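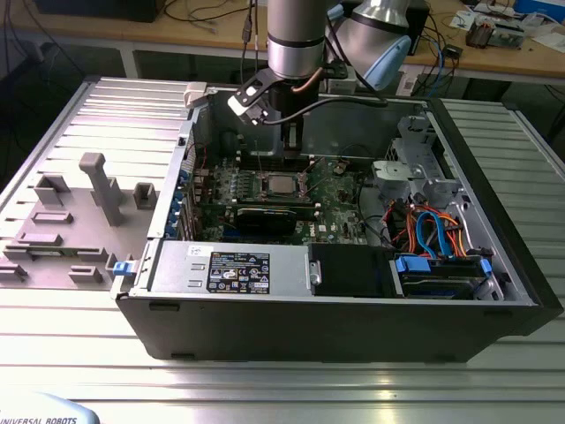
A desktop tower on its side with the side panel off, showing the green motherboard, graphics card and silver power supply.

Skernia Opens Computer Refurbishing Workshop in Leridbridge

LERIDBRIDGE, January 2019 - Skernia, the family-run repair and resale company that has looked after home and office computers in Leridbridge for many years, is very happy to announce the opening of its new refurbishing workshop at 72 Ionescu Street, where older desktop computers will be opened up, cleaned, tested and made ready for a second home.

The workshop gives Skernia a good deal more room than the back of its old store on the square ever did, and customers who remember squeezing past the shelves there will be glad to hear that the new front counter has space for a few chairs (and a pot of coffee, most mornings).

Desktop towers will make up most of the work. Each one is laid on its side and the side panel taken off, so that everything inside can be reached comfortably from above. The heatsink is lifted away to get at the processor, old thermal paste is cleaned off and a fresh layer goes on before the heatsink is put back. Graphics cards are checked in their slots, hard drives are wiped and tested, and the power supply is tried under load before a machine is passed for sale. Cables that have spent years in a tangle are sorted out and routed again, a small job our staff are rather fond of.

Parts that still have life in them are never thrown out if we can help it. Drives, memory, brackets and even the little plastic tabs that hold a drive in its bay are saved in labeled drawers, and anyone who has ever hunted for one of those tabs will understand why!

Finished computers will be sold under the Provley name, with prices starting at $73 for a basic tower. Every Provley desktop comes with a power cord, a printed sheet listing the work done on it, and a warranty from Skernia. Schools and community groups in Leridbridge can order in quantity and will receive 35 percent off the listed price through the end of September.

Skernia also welcomes donations of used desktops in any condition. They may be brought to the front counter during opening hours, and larger offices are invited to arrange a pickup. Owners should copy any files they wish to keep before handing a computer over.

About Skernia
Skernia repairs, refurbishes and sells desktop computers for homes, schools and small businesses in Leridbridge and the surrounding towns. Provley is its line of refurbished desktops.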